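Print this page | E-mail this page

Ticket 762: Left gripper pose jumps during handheld demo recording
Project: Saha
Site: Wernside
Opened by: Iara Ulloa
Opened: 18/03/2022
Status: Resolved, monitoring

Problem

Handheld demonstrations recorded with the two-gripper setup show sudden jumps in the left gripper's position. The right side is fine. The jumps are short, usually a few samples, and the track then returns to where it should be. The largest one we measured was 185 mm. Policies trained on the February set reach past the object on the left side, and we think this is why.

Steps to reproduce

Start the Noton tracker, pick up both grippers, and do the cloth task at normal speed. Turn the left wrist inward past the point where one marker face is square to the tracking camera. The jump shows up within a few tries. It does not happen if the wrist stays at an angle.

Log

Entry 1. Checked the cable on the left gripper. Swapped it with the right one. Jumps stayed on the left, so the cable is ruled out.

Entry 2. Recalibrated the tracking camera. Reprojection error is low and matches the last calibration. No change in the jumps.

Entry 3. Replayed the raw detections from 50 episodes. All of the marker corners are found correctly in the bad samples. The pose solver is picking the wrong one of two possible answers when it sees a single face. This is the usual flip with flat markers.

Entry 4. Compared the cube definition files. The left file had the side faces listed with the wrong offset, left over from the older cube size. With two faces in view the solver rejected the second face as an outlier and fell back to one. The right file was already up to date.

Entry 5. Corrected the left file and restarted the tracker. Also turned on the check that compares each new pose to the previous one and keeps the closer answer. 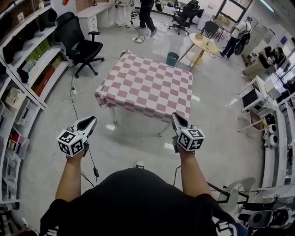 Entry 6. Recorded a new batch at the checkered table with the same task and the same wrist motion. No jumps over 2 mm on either side. Reprocessed the February episodes from raw detections with the new file. Most of them are usable again. The ones that are not have long stretches with a single face in view and should be dropped.

Entry 7. Retrained on the reprocessed set. Left side reach is back in line with the right. Results are in the Woselgate folder with the old run next to them for comparison.

Still open

The tracker should refuse to start if the left and right cube files have different sizes. Iara will file that as a separate request. Please do not train on the old February export.

Related tickets
Tracker drops samples when both grippers cross
Gripper width reads zero after restart
Raw detections missing from export
How to measure a marker cube

Contact support | Copyright 2022 Noton | Back to top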